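Why Metal Bins Get So Scratched

Kids' corner, Malholm Museum of Everyday Stuff. Updated 31st July

Metal bins. Boring, right? Nope. Look closely at an old one and there's a lot going on.

First, the shape. Lots of big bins have sides that flare out, so the top is wider than the bottom. Same as a paper cup. Makes it easier to reach in and grab stuff. Some can be stacked too when they're empty, one inside the next, and that saves tons of room.

Now the shine. New sheet metal can be smooth, and light bounces off it mostly one way, like a mirror. Then things get dropped in. Dragged around. Pulled out agian. Every time, little scratches. Scratches send light off in all directions, so you get cloudy bits and dull bits and swirls.

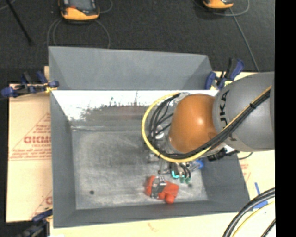
A big gray bin with a worn metal floor. Find the bright band of glare on the back wall, then the small dark hole near the front left.

Holes! Plenty of metal bins have them. A hole in the bottom can let water drip out. Other holes are for bolts or hooks. Hard to tell which is which just by looking.

And rust? Happens when iron or steel gets wet and air gets to it. Goes reddish brown and flaky. Paint helps keep the water off, so does a coat of zinc.

Try it at home: ask a grown-up for an old metal spoon and a shiny one. Dim the room, shine a flashlight on both. Tilt them slowly for 20 seconds. Which has the sharper bright spot? Draw it.

Got 2 different lids? Try those to. We have almost 30 drawings up on the wall by the Preltuva Room since May and theres space for more.

Next page: why buckets have round bottoms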